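Home | Notebook | Bench log | People | Archive | Contact

Search this notebook
Enter keywords
Go

May 20, 2019
Posted by Efraín Marulanda

Sourdough starter, flour comparison, continued

Picked up where Aicha left off. Her two jars on the Dutitz rye are still the strong ones. Both had domed tops when I came in and smelled of apple skin. The Lindqvist white jars were flatter, with a thin gray liquid on the surface of the older one. I poured that off, kept 8 grams from each and fed them at equal weights of flour and water.

The proofing cabinet had drifted again. The dial says one thing and the probe says another, and I go by the probe. Magnus thinks the door seal is the trouble. I ran a strip of tape down the hinge side and the reading held through the morning, so he may be right. Leave the tape on until the new seal comes.

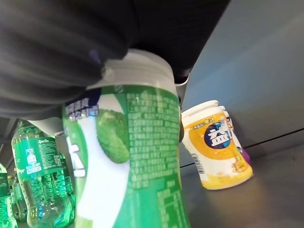 Water. We have been using tap water left out overnight in the open pitcher. Si-woo asked whether the overnight rest does anything at all, and I don't have a good answer. I set up a side pair: same rye, same seed, one jar with rested water and one with water straight from the tap. They are on the lower rack marked R and T. Please don't move them to the top rack, it runs warmer up there.

Weights for the test dough, so they are in one place:

Flour 542 g
Water 378 g
Salt and starter as on Aicha's sheet

The dough came together slowly. I mixed by hand until there was no dry flour, covered it, and left it alone before adding the salt. After the salt it tightened up and tore a little when I folded it. By the third fold it was smooth enough to hold an edge. The Lindqvist flour takes water more slowly than the old Prisevov sack did, and I think we have been rushing it. Next time a longer rest before the salt and no other change.
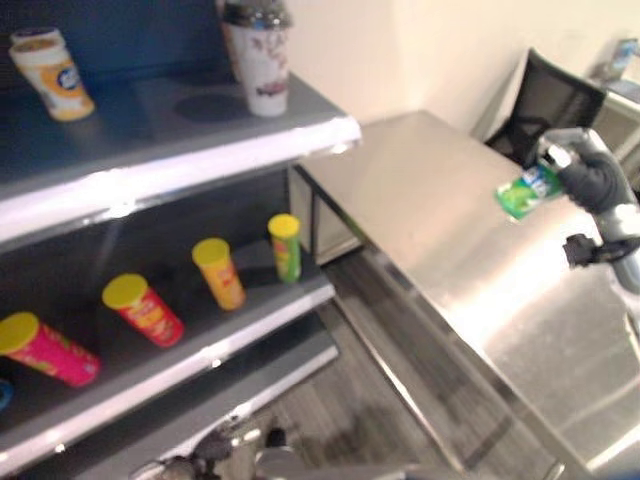
Tayla did the float test on all the jars before lunch. Both rye jars floated. One of the white ones floated and then sank while she was writing it down, so she put a question mark. I don't put much weight on this test - a jar that has just been stirred will sink whatever shape it's in. She agrees, but we said we would do it every time through June and so we will.

The pH strips are no use below a certain point. The color is somewhere between two squares on the card and three people gave three readings. Si-woo says the Fluvska meter in the back drawer works if you calibrate it first. The buffer solution is out of date. I have put it on the order list, along with a box of jar lids, as several of ours no longer close flat.

Bake. Two loaves from the test dough, one shaped tight and one loose, both proofed in the lined baskets. I scored them the same way, one long cut, blade held low. The tight one opened well and had a clear ridge. The loose one spread sideways and the cut closed over. Crumb on both was a bit gummy near the bottom. I took them out early, going by color, when I should have used the thermometer.

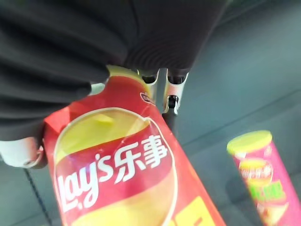
Taste, from whoever was in the room: Magnus liked the tight loaf and found it mild. Tayla wanted more salt. I thought the crust was good and the middle dull. Aicha would not try either until they were fully cool, and she had the right idea, as the tight one was much better by late afternoon.

One mistake to record. I labeled the discard tub with yesterday's tape, so anything taken from it this morning was newer than it says. If you made crackers from it, note that on your own page. The tub has a fresh label now.
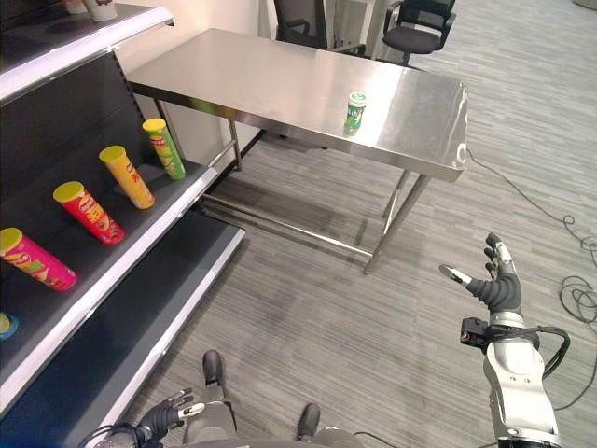
Left to do:

- Feed all jars in the evening (Tayla)
- Check R and T against each other at the same hour tomorrow, mark the height on the tape
- Sift the last of the Prisevov and see if there is enough for one more loaf
- Scrub the baskets, dry, no soap
- Ask Magnus about the door seal

I would like to try the rye seed in the white dough before we change anything else. Aicha did it last year and her page says only "good, a bit fast." She can't find the weights. I'll start from the numbers above and swap the seed, with everything else held where it is.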